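Restringing at home: notes after 10 rackets

I passed 10 rackets strung on my own machine in June, so I have enough data to write something down. Background for those who read this site for other reasons: I play badminton in a club league two evenings a session block, I break a string every five or six weeks, and the shop that used to do my rackets moved to the other side of the river.

The machine is a Flellov drop weight, bought second hand. A drop weight tensioner is a lever with a sliding mass. You set the mass at a mark on the bar, clamp the string in the gripper drum, and let the bar fall. If it comes to rest horizontal, the string is at the marked tension. If it stops high or low, you ratchet the drum and try again. A bar that rests five degrees off horizontal costs you less than half a percent, so the usual worry about getting it perfectly level is misplaced. Ten degrees is still only one and a half percent. I stopped fussing over it by the third racket.

What matters far more is the clamps. Mine are flying clamps, meaning they hold two neighboring strings against each other and are not fixed to the base. Each time you release the tensioner, the clamp pair rotates a little toward the frame and you lose some length. On the first two mains the loss is worst. I now pull those two together, then clamp, and the bed comes out noticeably more even. I check evenness by plucking the center mains and reading the pitch with a tuner on my phone. The method says nothing about absolute tension unless you know the string's mass per length, but for comparing one job to the next with the same string it is good enough.

String. I went through three sets of the Irketti 0.68 and then bought a 200 meter reel of it. A full badminton job takes 10 meters with some waste, so in theory the reel is good for 20 rackets. In practice I expect fewer. I have already thrown away one length after it kinked at the throat during weaving. Xiong makes a thinner string that a few people at the club like, and I strung one racket with it for Yulan Liao. She liked the sound and broke it in 6 games. I would not draw a conclusion from one racket, and she does hit a lot of late smashes near the top of the bed.

Tension. I string my own at 24 pounds mains and 26 crosses. The extra on the crosses is there because badminton frames tend to get shorter and wider when only the mains are in, and the crosses have to pull the shape back. Dehua Shao, who has been stringing for most of the club since before I joined, uses a ten percent difference and told me mine was a bit low. I measured the frame length before and after on my last four jobs with a cheap caliper setup. The change was under a millimeter each time. I am leaving it alone for now.

Time. The first job took most of an evening, including one crossed weave I found four rows too late. Current jobs take around 100 minutes. Dehua does one in well under half that and holds a conversation while doing it. Nearly all of my time goes into weaving the crosses. The pulls themselves are quick. Two small things helped: cutting the string end to a sharp angle every few rows, and weaving one row ahead so that the row being tensioned slides against a soft bed.

Grommets. Replace them before they split. I lost a full set of string on the second session to a cracked grommet at the head that I had looked at and decided was fine. The string sawed itself through on the bare edge of the hole. Clirkik sells loose grommets in bags, in two lengths, and they fit both of my frames after a trim with a flush cutter.

Cost. I have not broken even yet. Counting the machine, an awl, the reel and the grommets, I will get there a little before the end of the reel if I keep breaking strings at the present rate. If I take on a few more rackets for other people it will be sooner, but I am not sure I want to. A bad job on my own frame is my own problem.

Next on the list is a pair of fixed clamps, if I can find a set that bolts to this base. The hole spacing is odd – 74 millimeters on center – and neither of the two sellers I wrote to could confirm a fit. If anyone has done this conversion, leave a comment with the part number.

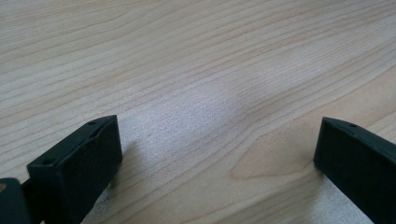 Wood grain on the tabletop.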